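Subject: Re: [handsets] Vokska update and the battery meter
From: Diane Sutherland

On the subject of the December update, Ağca wrote:

> Has anyone else's Vokska started telling fibs since the update? Mine
> sits at 60 per cent for most of the afternoon, then drops to 8 while
> I'm looking at it. I've done the full reset from the recovery menu and
> it made no difference. I'm also no longer offered the option to stop
> charging early, which I used every night. Is it gone for good or have
> they moved it again? I'd like to know before I take it to the shop and
> get told to buy a new one.
>
> Ağca

They've moved it again. Settings, then Device health (which used to be Battery, until somebody decided that was too easy to find), then scroll past the advert for the cloud storage, then Habits. It's called "Gentle overnight" now. Turning it on doesn't switch on the limit, it only makes the limit appear, and you then have to go in a second time and choose a number. I did the first half and went about for a fortnight feeling pleased with myself.

As for the meter, yes, mine does it too, and so does my sister's, though hers is the smaller model and she had never looked at the percentage until I asked her to. She now looks at it constantly and holds me responsible.

What I can tell you is that the reset from the recovery menu doesn't touch the battery figures. It wipes your wallpaper, your alarms and the nice keyboard you'd finally got trained, and leaves the one thing you were cross about exactly as it was. I know this from experience and I'm sorry you do too.

What did help, on mine at least:

Run it down until it switches itself off. Don't help it along with the torch, just use it.
Leave it off for an hour.
Charge it to full while it's still off, with the cable that came in the box if you still have it.
Turn it on, and leave Gentle overnight alone for the first few days.

After that the big drop went from 52 points to something I could live with. It still sticks, but it sticks lower down, round the 20 mark, and at that point I'm looking for a plug anyway. Raler said on here a while back that you need to do the whole thing twice. I've only had the patience for once.

Before you go to the shop, dial up the service screen and look at the cycle count. Mine says 1,333, which seems a lot for a phone that spends its days face down next to the kettle, but I did buy it second-hand and I suppose its first owner had a fuller life. If yours is anything like that, the shop may have a point about the battery, though not about the new phone. A battery is a battery. Ask them for the price of that alone, and then ask again, as the first answer is always a leaflet.
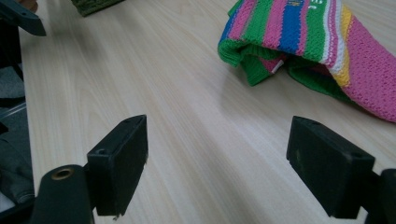 The other thing worth checking is Dera. If you've got the Dera launcher installed, the update turns its background refresh back on without mentioning it. I'd switched mine off in the spring and there it was again, cheerfully fetching the weather for a town I visited once. It won't make the meter lie, but it does mean the meter has more to lie about. Long press on the home screen, Launcher options, Refresh, and set it to Manual. Then go back and check it has stayed on Manual, as mine needed telling again the next morning.

I did write to Vokska support. I got a reply saying the percentage is "an estimate designed to reflect your usage", and asking me to rate the conversation out of five before it had started. I wrote back with the before and after readings and have heard nothing since, so either they're looking into it or I'm in a folder.

If you do the slow discharge, would you post what you get at each end? It would be useful to know whether yours sticks at the same place as mine afterwards, or whether each phone has its own favourite number. And if anyone still has one on the old version — please don't press the button yet, and tell us what your meter does on an ordinary day.

Raler, did the second go change anything for you, or did you just feel more thorough?

Diane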